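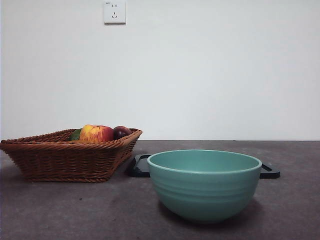 One reader of my September piece on kitchen baskets wrote that a fruit basket only earns its keep if the fruit in it gets eaten, and that hers had turned into a place where pears went to be forgotten. She wanted to know whether the Eichhorn was any better than the cheap one she already had, and whether wicker was worth bothering with at all. I've been meaning to answer her properly ever since, and I've now lived with the Eichhorn long enough to do it.

Eichhorn Rectangular Counter Basket, reviewed 11 Apr 2025

I should say first that I am a basket person. I have baskets for mail, for onions, for mittens, and one very old one of my grandmother's that holds other, smaller baskets. So I came to this with affection, and you may want to knock a little off my enthusiasm to allow for it.

The Eichhorn is a woven basket with sloping sides and a braided rim, and it is sold mainly for fruit and bread. I paid full price at Kirnadier, where I buy most of my kitchen things, and it came wrapped in a great deal of tissue paper. It had a strong smell of dry grass when I opened it – pleasant to me, but my husband asked if we had bought hay. The smell was gone in 10 days.

What I like best is the airflow. My old ceramic bowl was beautiful, but anything at the bottom of it sat against cold glaze and sweated, and I'd lift out a peach and find the underside had gone soft and gray. With the wicker I get several more days out of peaches and plums. Bananas I can't speak to, they go spotty in my house no matter what I keep them in. Citrus does very well. Bread does fine overnight if you line the basket with a dish towel, but please don't ask it to keep a loaf for longer than that, because it will be a crouton by the following evening.

The rim is comfortable to hold and there are no sharp ends poking out along the top, which was my chief complaint about the Rakar basket I had before (I snagged two good sweaters on that one and finally gave it to the garage). The Eichhorn did have a few loose ends on the underside. I snipped them with nail scissors and haven't thought about them since.

Now for the grumbles. Crumbs and onion skins work their way into the weave and they do not want to come out. The little card says to wipe with a damp cloth, and that does nothing at all. I take mine out to the porch and go over it with a dry pastry brush, and every so often I give it a quick rinse and leave it upside down in the shade until it is good and dry. Don't leave it in full sun, I did that once with the Rakar and it creaked like a staircase ever after.

I also wish it came in a smaller size. It takes up a fair bit of counter, and if your kitchen is narrow you might be happier with the Jilutico, a round one that my sister has and swears by. It's shallower, so you can't pile things up, and I suspect that would help my reader with her pears!

I'd give the Eichhorn 4 stars out of five. It would have the last one too if the bottom had been finished as nicely as the top. Kirnadier was out of the darker color when I looked last week, but they do take back orders over the phone.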